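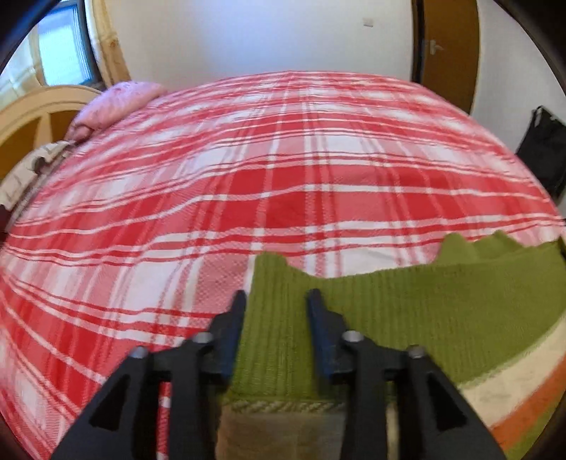

Stores Should Go Back to Real Return Counters

Home Opinion Local Archive Contact

By Jiahui Song

Last November I bought a sweater online from Wodamer for $39. The sleeves were too long, so I went to send it back. The site told me to print a label, find a box and drive it to a parcel locker in Vernham. The refund came 30 days later, minus a $5 handling fee.

I don't object to the fee. Shipping costs money, and somebody has to pay it. I object to having no person to talk to. Wodamer has a store on Kandasamy Street, ten minutes from my house, and it will not accept online orders. The clerk was polite about it and had clearly given the same answer many times that day.

A return counter is a simple thing. You hand over the item, someone looks at it, and you leave with a receipt. If there is a dispute, it gets settled while you are both looking at the same seam.

Companies say most shoppers prefer to ship things back. I would like to see them offer both and find out. Until then I am buying clothes where I can try them on, even if the choice is smaller.

Comments

Beathag Nisbet: Same store, same answer. I kept the pants and had them hemmed.

porchlight29: Counters had lines too. I waited most of a lunch hour once to return a belt.

R. in Vernham: The locker is full half the time.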